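Husthorpe Lab Opens Its Cube-Sorting Recordings to Outside Teams

Husthorpe, a small robotics software company, said Tuesday that it will let outside groups use the practice recordings it has been making with desktop robotic arms. The collection holds 2,041 recordings so far. Most show an arm picking up a small block and putting it down somewhere else.

The recordings are examples for a learning system called Skemon, which the company has been building for the past year. A person guides the arm through a task while the software saves the joint positions and the camera view. Skemon then trains on the saved runs and tries the same task without help.

Daryna Pavliuk, who leads the project, said the company chose small arms so that more people could record at the same time. Five desks are now set up for it, and staff take turns in shifts of an hour or less.

"After an hour your hands get sloppy and it shows in the data," Pavliuk said. "We tried longer shifts in March and ended up throwing out a lot of what we got."

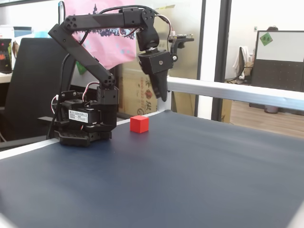

A desktop arm and a red cube on the work mat at Husthorpe.

Each run begins with the block in a new spot. The operator moves the arm to it, closes the gripper, lifts, and sets the block down at a target point. A good run takes less than half a minute. Operators mark their own mistakes, and a second person goes over every recording before it is added to the collection.

Danylo Hordiienko, who handles that review, said 388 of the recordings show a missed grasp or a dropped block. Those are kept in a separate folder with a note on what went wrong. The first version of Skemon was trained only on clean runs, he said, and it had no idea what to do when a block slipped.

"It would carry nothing across the mat and let go of it very carefully," Hordiienko said.

The newer version saw the failed runs as well, along with the operators' second tries. Hordiienko said it now goes back for a dropped block more often than not, though it still has trouble when the block ends up close to the base of the arm.

The first outside user will be Civadell, which makes packing equipment for small warehouses. Nikau Tamihana, an engineer there, said his team wants to find out whether time spent on simple blocks cuts down on the number of examples needed for boxes and pouches. Civadell plans to record its own runs with the same settings and share them back.

Access will be free for schools and nonprofit labs. Companies will pay a yearly fee, which Husthorpe has not announced. Groups that apply must agree to report any recordings they find to be mislabeled.

Halyna Symonenko, who schedules the recording desks, said the next set of tasks will include stacking two blocks and placing a block in a shallow tray. Training for new operators takes around 7 hours, spread over several days, and she is looking for people who can work evenings.

Applications for access open next month. Husthorpe said it expects to answer the first ones within a few weeks.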